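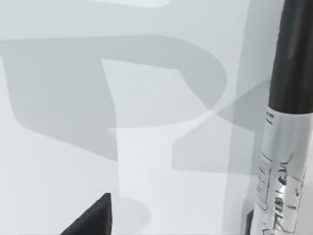 Wrist view in the Bisorside simulator, with the gripper close to the tabletop and a labeled cylinder at right.

Bisorside: Frequently Asked Questions

Last updated 10/24/21

General

What is Bisorside?
Bisorside is a desktop simulator for tabletop robot arms. You load an arm, a gripper and a set of objects, and the program renders what the wrist camera would see while the arm moves. People use it to test pick and place routines before running them on hardware, and to produce training images for vision models.

Who makes it?
Ulitz. We are a small software company. Bisorside started as an in-house tool written by Régis Coste for our own bench work, and we began selling it when customers of our gripper drivers asked for a copy.

Do I need to own a robot to use it?
No. Two arm models come with the program and both can be run entirely on screen. If you do own an arm, you can import its description file from the Arms menu.

Is there a trial?
Yes, for 29 days. The trial has every feature except batch export. You don't need to enter a card.

Pictures and rendering

Are the shadows computed or painted on?
Computed. The arm, the gripper and every object on the table cast shadows from whatever lights you have placed. With more than one light the shadows overlap, and the table gets darker where they do. In a close wrist view, much of the surface can end up in partial shade. The picture at the top of this page shows overlapping shadows on a pale table.

Can I turn the shadows off?
Yes, under Scene > Lights > Cast shadows. You can also leave them on and change the softness. We suggest leaving them on if the pictures are going to train anything. A model trained on flat, even light tends to do poorly on a real bench.

Why do I only see the tip of a gripper finger?
The default wrist camera is mounted close to the fingers and points past them. Depending on how the gripper is turned and how wide it is open, you may see both fingers, one, or only a tip. Move the mount back in the Camera panel if you want more of the gripper in view. Changing the mount after you have started an export will make the first and second parts of the set disagree, so do it before.

The writing on my object labels can't be read. Is that a fault?
Usually not. Label textures are stored at a low size to keep scenes light, and they break up when the camera gets close or sees the label from the side. If you need readable text, load the large texture pack from the Objects menu. It slows down rendering on older graphics cards. If labels are still unreadable from straight on with the large pack loaded, send us the scene file.

Can I use my own objects?
Yes. Import a mesh and a texture, then set the weight and the friction by hand. Bisorside does not guess either one. Objects with a weight of zero will not fall, which is the most common question we get about imports.

How many objects come with it?
The standard library has 110, mostly household and kitchen items. The Flestuletti add-on has tools and workshop parts and is sold separately.

Exporting

What does batch export produce?
A folder of still pictures, a file with the joint positions for each one, and optional depth maps. You choose how often a picture is saved.

How long does a batch take?
It depends on your card and your shadow settings. On our office machine, a run of 200 short episodes with soft shadows takes roughly an hour. Hard shadows are faster.

Can I pause a batch and pick it up later?
Yes, as long as the scene file has not been edited in between. If it has, the program will ask you to start over.

Can I sell or publish the pictures I export?
Yes. Anything you render is yours. The object meshes themselves may not be passed on.

Orders and support

Where can I buy it?
Directly from us, or through Admasu if your school or company needs to pay by purchase order. The license is the same either way. Admasu handles its own invoices, so please write to them about billing.

How many computers can I install it on?
Each license covers 2 computers. You can move it to a different machine from the Account page.

Does it run on a Mac?
Not yet. Windows and Linux only. A Mac test version is planned for November, and existing license holders will get the download link by email.

How do I report a problem?
Use Help > Send report. It attaches the log and the open scene. If the program won't start, use the contact form and tell us your graphics card and driver version.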